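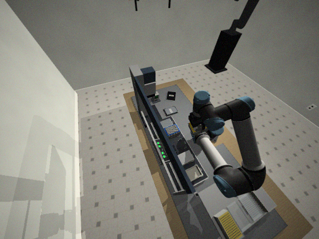
Startseite | Frauengesundheit | Checklisten | Kontakt

So. 28. Dezember - von Raluca Matei

Die Menstruationshütte in Josero habe ich diesmal selbst geprüft, mit unserer Liste von Imis. Keine Frau soll dort schlafen müssen, aber solange es noch passiert, schauen wir eben hin! Fürs nächste Mal wünsche ich mir im Raum eine große Matte auf dem Boden, so wie die hellbraune unter der langen Werkbank - von mir aus auch kleiner.

[x] Tür schließt von innen - klemmt unten etwas
[ ] Spalten in der Wand gegen Schlangen abgedichtet - hinten noch offen, bitte bald!
[x] Taschenlampe geht
[ ] Weg zur Krankenstation bekannt - 27 Minuten zu Fuß, zwei Mädchen kannten ihn nicht
[x] Notfallnummer hängt aus (die 195 ist alt, hab sie durchgestrichen)
[ ] Rauchabzug - fehlt, also drinnen kein Feuer

Guteo schaue ich mir im neuen Jahr an.

Kontakt | © Imis | Nach oben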